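Wanted: people who are willing to sleep badly in an unfamiliar bed, and then tell us about it in writing.

The Clellstead night-noise diary starts its third round in August, and we're looking for 40 adults to keep a record of everything that wakes them up between lights out and breakfast. Trucks, foxes, pipes, the neighbor's phone, your own snoring as reported by a hostile witness. We want all of it, in pencil, with times.

You'll spend 3 nights in one of the guest rooms at Collet House, on the corner of the ring road and Derik Street. Anyone who knows that corner will have stopped reading by now. The rest of you should know that the bakery opposite takes its flour delivery at 4:15 a.m., and that the driver is fond of his horn. The rooms themselves are fine. The mattresses were replaced after the first round, following comments.

## What you would be doing

- Arriving by 8 p.m. with whatever you normally sleep in.
- Filling in a short form on how tired you are. "Very" is an allowed answer.
- Going to bed at the time you'd go to bed at home. Please don't turn in at nine to impress us.
- Writing a line in the diary each time you wake up, saying what you think woke you and how annoyed you were, on a scale that runs from "hardly" to "composing a letter."
- Having breakfast and a twenty-minute talk with Annick Gautier, who will go over your notes with you and has learned to read handwriting done in the dark.

There's no blood, no pills and no treadmill. You can drink coffee. You can't drink it at midnight and then blame the bakery, as one person in round two did at some length.
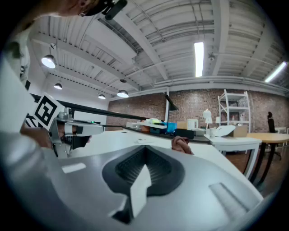
**Clellstead Sleep and Noise Group, Department of Public Health**

## Who can take part

You need to be between 18 and 74, able to hear a normal conversation without trouble, and not working night shifts at the moment. You should live more than a mile from the ring road. People who already live next to it tend to sleep straight through everything, including once a fire drill, and their diaries are blank and very smug.

We can't take anyone being treated for a sleep disorder, and we can't take couples in the same room. Couples in separate rooms are welcome, and several have asked to come back.

Pets stay home. So do earplugs, white noise machines, and podcasts in which a man describes a train journey. If you can't get to sleep without one of these, we sympathize, but this is the wrong study for you.

## What you get

We pay $70 a night, by bank transfer, within two weeks of your last stay. If you go home partway through, you're paid for the nights you finished, and you don't have to tell us why you left. Parking is free behind the house. Breakfast is bread, eggs and fruit, and yes, the bread comes from across the street. It's very good bread, and it makes it harder to stay angry.

Your diary is stored under a number. Remarks about named neighbors, spouses and local officials will be taken out before anyone else on the project reads them, which is a shame, as they're usually the best part.

## How to sign up

Write to Perrine Joly at the group's office, or stop by the front desk at Collet House any Wednesday between noon and 5 p.m. Give your name, your age, a phone number, and which weeks in August you can't do. She'll call you back for a ten-minute chat and send the consent form to read at home. Benoît Tanguy handles the room bookings and can answer questions about stairs, allergies and which side of the building faces the bakery.

Rooms are handed out by drawing lots. Requests for the quiet side will be read with interest and put in the drawer with the others.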